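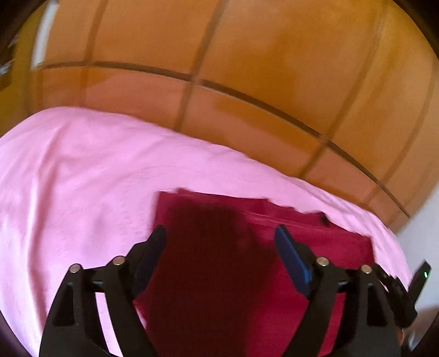

4 min read

Posted in: Work With Us / Household & Linen
February | Kerubo Lyimo, Varnbridge Household Services

Linen and Wardrobe Attendant (part-time), Varnbridge

Varnbridge Household Services is hiring one part-time Linen and Wardrobe Attendant for its residential route. The attendant folds, sorts and puts away clothing and household textiles in clients' bedrooms. The position reports to Märta Strömberg, route supervisor. Hours are 16 per week, worked in morning shifts that start at 8:30 a.m.

Scope of work

Washing and drying are done before the attendant arrives. Clean items are left in the bedroom by the client or by the laundry crew. The attendant's work starts at the bed and ends at the wardrobe.

The bed is the standard folding surface on this route. Most client bedrooms have no table large enough for a bath towel, and clients have asked us not to bring folding tables indoors. Items are folded on a made bed with a clean sheet on it. A bed that has been stripped, or that has a used sheet on it, is remade first. Fresh sheets are kept in the client's linen drawer or in the Sanel bag issued to each attendant.

Tasks in a normal visit:

- Check the sheet, smooth it by hand, and clear the bed of anything that is not laundry.
- Separate garments from towels and bed linen.
- Fold each item to the size on the client's shelf card.
- Stack by type, with the folded edge facing out.
- Place stacks in the wardrobe. Heavy items go on the lower shelves.
- Hang shirts, dresses and coats on the rail in the order listed on the card.
- Record unfinished or damaged items in the visit log.

Dark and strongly colored textiles are handled as a separate group. Red towels and red cotton garments can pass dye to a pale sheet if they are put down damp. Test each piece at the thickest seam before folding. If the seam is damp, hang the piece on the drying rail and log it. Do not leave a damp item on the bed or close it inside a wardrobe.

Wardrobes

Many homes on the route have large wooden wardrobes with a gloss finish. These mark easily. Rings and bracelets are removed before work starts. Doors are opened by the handle or key only, and fingerprints are wiped off with the dry cloth in the bag. No spray product is used on the wood, including products the client may offer. If a door sticks, stop and report it. Attendants do not plane, oil or adjust client furniture.

The gap between bed and wardrobe is often narrow. Attendants may move a bed only if it is on casters, and must return it to its original position before leaving.

Folding standard

We use the Ovham fold for towels and the Mrema fold for knitwear. Both are in-house methods and both are taught during training, so prior knowledge is not expected. The Ovham fold is a lengthwise fold in thirds followed by a fold in half. The Mrema fold brings the sleeves in flat behind the body before the hem is turned up. Clients may choose a different fold, and the shelf card takes priority over the house standard in every case.

Requirements

- Able to stand and bend for the length of a shift.
- Able to lift a full linen bag from floor to bed height.
- Able to read and follow a written shelf card.
- Two references, at least one from paid work.
- Valid permission to work at the time of application.

Experience in a hotel linen room, dry cleaner or care home is useful and will be considered at the pay review. A driver's license is not required. Attendants travel between homes with the route van, driven by Mutua Rweyemamu.

Training

New attendants complete 15 hours of paid training before their first solo visit. The first part is held at the Varnbridge workroom and covers folding, stacking and textile care labels. The remainder is spent in client homes alongside Salim Lyimo, senior attendant. A practical check is given at the end. It consists of one mixed load, folded on a bed and put away to a card the trainee has not seen before. The check may be repeated once.

Terms

The initial contract is for six months and may be renewed. Pay is hourly, on the grade B scale, with travel time between homes paid at the same rate. The Sanel bag, two aprons and indoor shoes are supplied and must be returned at the end of the contract. Client homes are private. Attendants do not open drawers or compartments that are not listed on the card.

How to apply

Send a one-page letter and a work history to Wafula Gachanja, staffing office, Varnbridge Household Services. Mark it "Linen and Wardrobe Attendant." Handwritten applications are accepted at the workroom front desk until 6 p.m. State which mornings you are available and any allergy to wool, down or laundry detergent. Applicants selected for interview will be asked to fold a towel and a long-sleeved garment. Please bring indoor shoes.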